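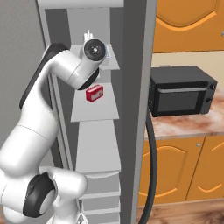

The arm at the shelves in the simulator, red box on the shelf beneath the wrist. Render: Flideck

Kuldeep Bhatt had 60 runs queued and went to get lunch. When he got back the numbers looked great. Too great.

"I remember thinking, oh nice," he says. "That should have been the warning."

Bhatt works on shelf picking at Flideck, a small outfit that trains robot arms in simulation before anything touches hardware. Reach in, take a package, bring it out, don't hit the shelf above. Sounds easy. The shelf above is the whole problem. In August his arm started going through it.

Not around it. Through. The wrist would come up under a shelf plate and just keep going, no contact, no penalty, and the run got logged as a success.

"The software had no idea there was a shelf there," Bhatt says. "You could see it. The arm couldn't. As far as the physics was concerned that was air."

The cause was dull. Somebody had swapped in a new shelving model, called Anden internally, and the drawn version and the collision version came from different files. The drawn one was fine. The collision one had the side panels, the back and the base. No shelf plates. Packages stayed put only becuase the loader pins them in place until the gripper closes, so nothing fell and nothing looked wrong.

Who did the swap? Bhatt laughs. "Me. It was me. I'll save you the trouble."

Malachy Heffernan is the one who caught it. He runs the hardware side and had been sent the new controller, version named Mtshali, to load on the real arm. He looked at the joint logs first. He always does.

"There was a path in there I didn't like," Heffernan says. "Elbow high, wrist comes up fast, and I'm thinking, where's the shelf? I've got a steel shelf there. I've got my hands in there half the day."

He refused to load it. There was, both men agree, a short argument.

"I told him the sim was clean," Bhatt says. "He said then show me it hitting something. So I told the arm to drive straight into the shelf on purpose. And it didn't hit anything. Went right on through and stopped on the other side. Pretty quiet on that call."

Of the 700 runs logged since the swap, over 200 had the arm passing through a plate at some point. All marked good. The whole batch got tossed, and Mtshali with it.

Would it have hurt anyone? Heffernan won't go that far. The real arm has a force limit and a stop button and he stands by the button. But he doesn't love the question.

"The force limit is for when you've already messed up. I don't want to be testing it with a controller that thinks shelves are optional. You bend a gripper, fine, that's money. You knock a shelf loose with someone leaning in, different day."

The fix took an afternoon. The checks took longer. Every scene now gets a crash test before training starts, with the arm pushed slowly into each surface it can reach, and a run doesn't begin untill every one pushes back. Kitchen counters and cabinets too, if they're in the scene. Bhatt wrote the tool himself and named it Grarkico, and won't say why.

It already found another one. A microwave door, in a different scene, solid on the front but hollow from the side.

"Months, that had been in there," he says. "Months."

Retraining started over with 500 fresh runs. Success rate is a lot lower than the old number and Bhatt says he's happier with it. Heffernan hasn't loaded anything yet. He wants the joint logs first.

"He'll get them," Bhatt says. "He's already emailed twice."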